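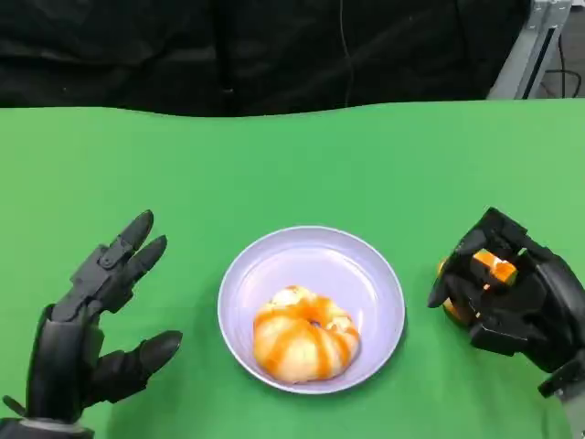
Lestby Robotics Club Takes Up Table Service, Slowly

LESTBY, October 19, 2024 – The students of the Lestby High robotics club have been asked many times this fall what their project does. The short version is that it sets out breakfast. The long version takes up most of a three-ring binder and has a chapter on wrists.

The club is one of 33 teams entered in the Lambert Cup, a regional contest for high school and community college students that will be held in November at the Cutau fairgrounds. In past years the event asked for machines that could climb a ramp, sort tennis balls, or shove one another off a platform, which drew a good crowd. The new category is called Table Service. Teams must use two robotic hands to move assorted small items into, out of, and around ordinary dishes, and they lose points for anything that ends up on the floor.

"The shoving was easier to explain to my grandmother," said Poppy Rudd, a senior and the club's captain.

The work at hand this month is a round, shallow bowl on a green tabletop, with a glazed, twisted-looking pastry in it and a black mechanical hand on either side. The right hand has been given the job of holding on to things. The left has been given the job of staying open until called upon, a task Rudd said it took to immediately.

Students control the pair by wearing sensor gloves and moving their own hands, which the machine then copies with a short delay. Each attempt is recorded, and the recordings are used to teach the hands to manage without a student attached. The club had logged 467 attempts as of last week. Coach Darren Ackroyd, who teaches physics and driver's education, said the two subjects have turned out to have a lot in common.

"You tell them to ease into it," Ackroyd said. "Then you watch them not ease into it."

The contest rules allow one point for picking an item up, two for putting it where it belongs, and three if the item still looks like itself afterward. The last rule was added by head judge Brenda Blackburn after a spring trial run involving a cream puff. Blackburn, a retired cafeteria manager, said she had been invited to judge on the strength of her experience with trays and intends to be strict.

"I've seen what tired teenagers do to a lunch line," she said. "A robot gets the same score sheet."

Two hands turn out to be a good deal more than twice the trouble of one. With a single hand, the software has to decide where to go and when to close. With two, it also has to decide who goes first, and early versions of the Lestby program settled this by sending both at once. Saodah Ngui, a junior who writes most of the code, spent the better part of September on what she calls the manners file, a set of rules for taking turns.

"They're very polite now," Ngui said. "Last Tuesday they each waited for the other one until the bell rang."

She has since added a time limit.

Fingers have been the other big expense of the season, in hours if not in dollars. The club's budget for the year is $2957, raised through a car wash, a parts grant from the school, and a raffle in which first prize was a set of snow tires. The hands themselves are on loan through May from Lanar, a machine shop on the county road that also lets students use its bench tools after closing. Under the loan agreement, the team may adjust the hands but may not paint them, a clause Ackroyd said was discussed at some length.

Joanne Hollis, the shop's manager, said she stops by practice when she can. She recalled one session in which the team spent roughly 30 minutes on a single reach toward the bowl, then stopped for pizza, which the students picked up without difficulty.

"It gives you some respect for your own thumb," Hollis said.

At the contest, each team will get three rounds, and the judges will choose the dishes and the items that morning. Teams will not be told ahead of time whether they are getting a bowl, a plate, or the gravy boat, which Blackburn has confirmed is in the box. Lestby has practiced with all of them except the gravy boat. Ngui said the matter is being looked into.

Rudd, who will be working the gloves for the opening round, has been trimming her fingernails for the occasion and has given up volleyball until it is over. She said the team's goal is to finish in the top half and to bring the hands back with the same number of fingers they were lent with.

Practice is open to the public on weekday afternoons in the lower shop at Lestby High. Visitors are asked to sign in at the front office and to leave their snacks in the hall.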